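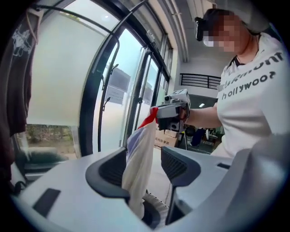
Started playing Lestach again in May, and my trading cards and handheld were in a right state, so I've been cleaning. A few things that worked for me:

- **Sticky buttons.** Cotton bud, tiny drop of 70% alcohol, console switched off first. Work round the edge of the button and leave it a good while before you play.
- **Card sleeves.** Wipe them with a dry microfibre cloth — never a damp one, it creeps in at the top and the card curls. I lost my shiny Trilen that way (still cross!).
- **Storage.** My box holds up to 1000 cards sleeved. I pack it snug and stand it on a shelf, well off the floor.

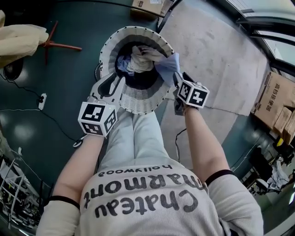
Mags wrote in to say she uses a soft make-up brush on cartridge contacts and wouldn't let alcohol anywhere near the label. Fair point, I've smudged one myself — keep it to the metal bits.

Old save batteries are next on my list, once I've found the right screwdriver.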